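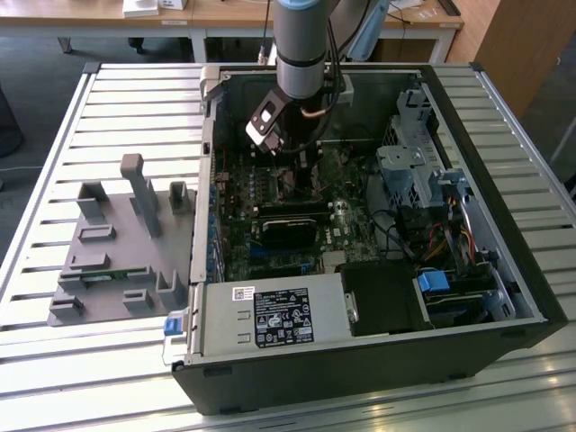 Is the Sturnari rail pass worth buying for a two-week trip?
Only if you plan on 6 long rides or more, and most people who buy it don't take that many.

Re: Sturnari pass, worth it?
Posted by slowboat_lena, Thu 21 April

That's the reply I got on another board and I'm not sure I buy it. The pass website says you "save from day one." We're two adults, starting in Pencombe, ending in Stinda, with a few nights in Sfeir in the middle. Anyone done this with regular tickets?

gravelpit77
"Save from day one" compared to what? They compare it to the walk-up fare, and who pays the walk-up fare? I priced our last trip both ways and the pass lost. You also still pay for seat reservations on the night train, and they keep that in the small print.

Afaf Khalaf
I've used it twice and came out ahead both times, so I don't agree with gravelpit. The point is you can change your mind. We got to Sfeir, it rained for three days, we left. With advance tickets we would have eaten the cost.

gravelpit77
You came out ahead of what, though? Did you write down what the tickets would have cost, or does it just feel that way? I'm asking because everybody I've met with a pass says they saved money and I have yet to see the math.

Afaf Khalaf
I wrote it down the second time. 27 less per person. Not a fortune, I'll give you that.
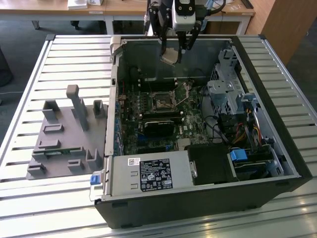
And that was with a side trip up the coast I wouldn't have bothered with if I'd been paying each way. So you could say I spent it on lunch up there. I still liked not having to stand in line at Pencombe.

slowboat_lena
Does the line at Pencombe matter if you buy on your phone?

mister_oxbow
No. The gates take a phone ticket. The pass you have to get stamped at the counter before the first ride, same line as everyone else. Maybe they've changed it, but that's how it was for us last April.

Afaf Khalaf
OK, yes, the first stamp. After that you walk on.

gravelpit77
So it's a pass that skips the line after you stand in the line.

mister_oxbow
I'd worry more about the Sfeir to Stinda leg. The brochure shows it as a train. Part of it was a bus when we went, and the pass covered the bus only after an argument with the driver. Ask before you pay, and get the answer in an email.

slowboat_lena
Good to know. The hotel in Stinda is also telling me there are 2,000 steps up to the fort and that the pass gets you on the cable car free. Is that real?

gravelpit77
Hotels say a lot of things. I'd want to see that on the cable car's own page.

Afaf Khalaf
It was half price with the pass — free for kids. I didn't count the steps.

slowboat_lena
Half price, then. I'll price the single tickets tonight and post both totals.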